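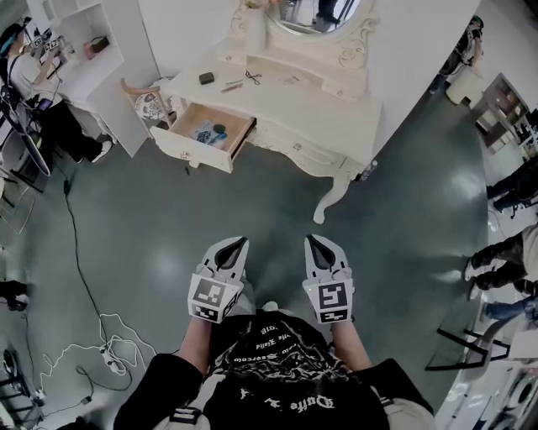

*A carved, cream-colored vanity table and an oval mirror.*

**Lenlow survey finds many crypto holders have told no one how to reach their coins**

30/06/2026

More than half of the people who answered a new customer survey from the crypto savings company Lenlow say that no family member, friend or lawyer would know how to get at their digital coins if something happened to them. The company published the results on Tuesday morning, along with a plain-language guide for anyone who has been meaning to sort this out and keeps putting it off (and if you are one of those people, you have plenty of company!).

Lenlow, which has its main office in Trundside, sent its questions to about 3,000 customers in February and got 1,867 full replies back. Of those, 983 said they had never told anybody where their recovery words were kept, or even that they owned any crypto in the first place. The rest had told at least one person something, although in many cases that something was fairly thin: the name of an app, say, or a general idea that there was "some bitcoin somewhere."

There is a cheerful side to the numbers as well. Asked about their plans, 48 percent of everyone who replied said they meant to write down instructions for a family member before the end of the year. Lenlow says it will put the same questions to customers again next February to find out how many got around to it, and it seems quite prepared to be a little disappointed.

For readers who are newer to all this, the trouble comes from the way crypto is held. When you leave your coins with an exchange, there is a company at the other end, and that company will usually have some kind of process for dealing with an estate, slow and full of paperwork as it may be. When you keep your coins in your own wallet, the only real key is a list of recovery words, often 12 or 24 of them. Lose the list and there is no help desk that can look it up for you. Plenty of people like it that way, and it's a big part of why they moved to their own wallets to begin with, but it does leave a puzzle for whoever comes after them.

The survey found that customers with their own wallets were the least likely to have told anyone. Several wrote in the comment box that they worried about theft, or about a relative saying too much at a family dinner. One customer wrote that she had split her list between two places and then forgotten the second. Another said he had been married for 31 years and that the subject had "just never come up." A fair number of people, reading between the lines, seemed a bit embarrassed about how much they had bought, or at what price.

Age made less of a difference than the company had expected. Younger customers were somewhat more likely to have told a friend, and older ones more likely to have told a spouse, but the share who had told no one at all was close to the same in every age group. What did seem to matter was whether a person already had a will. Customers with one were a good deal more likely to have left some sort of note about their coins, even if the will itself didn't mention them.

Lenlow's guide runs to four pages and is free to download, with no account needed. It suggests starting with a simple list of what you own and where it is held – an exchange, a phone app, a hardware device in a drawer – and keeping that list apart from the recovery words themselves. It also suggests that the words should stay out of the will, since a will can become a public record once it goes through the courts. A sealed envelope in a safe deposit box gets a friendly mention, and so does a long talk with a lawyer who has handled this kind of thing before. Rules on taxes and estates differ from state to state, and the guide is careful to say that it doesn't take the place of legal advice.

Other companies have been working along the same lines. Geltent, an exchange that many Lenlow customers also use, lets account holders name a beneficiary through its settings page, and says it will add a yearly email reminder this fall so that people can check the name is still the right one. Lorente, which makes a wallet app, is testing a feature that lets an owner divide access among several trusted people, so that any two of them can open the wallet together but neither can do it alone. The test is open to a small group of users for now, and Lorente has not set a date for everyone else.

Lenlow will also hold two free evening sessions on the subject at the Trundside public library in the coming weeks, and family members are very welcome to come along, whether or not they know the first thing about crypto. Staff will go through the guide page by page and answer general questions, but they won't look at anyone's wallet or handle anyone's recovery words, and the company asks people to please leave those at home. Seats can be reserved at the library's front desk or through the Lenlow website.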